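# Briltness Linen Spray, Lavender and Oat

We started making this spray for our own beds, and then for our mothers' beds, and somewhere along the way it grew into the thing people write to us about more than anything else we sell!
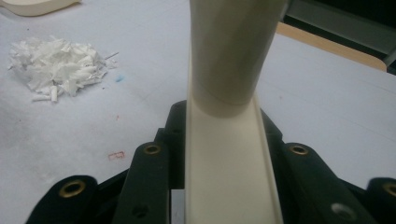 Oksana Pasichnyk wrote in to say that she mists her pillowcases before they go back in the closet, and that the smell is still there when she makes up the guest room in December. She did wish it came in a bigger bottle, and now it does.

The scent is soft and a little sweet, more like a field than a perfume counter (we went through 42 small batches before we all agreed on it, and there was some sulking). It's made with lavender oil, a touch of oat extract and plain distilled water, and there's no dye in it at all.

**How to use it**

Shake the bottle, hold it a good arm's length from the fabric and give it two or three light sprays. Let the sheets air for a few minutes before you climb in. It's lovely on cotton, linen and flannel. Please try a hidden corner first on silk, or on anything you'd cry over.

**Sizes**

- Travel, 20 ml
- Bedside, 200 ml
- Refill pouch, 978 ml, which fills the bedside bottle almost five times

Refills ship flat in a paper mailer. If yours arrives with a leak, drop a note to Asif Afridi at our order desk and he'll send another one out, no need to mail the first one back.

Goes nicely with our Bomance drawer sachets, sold separately.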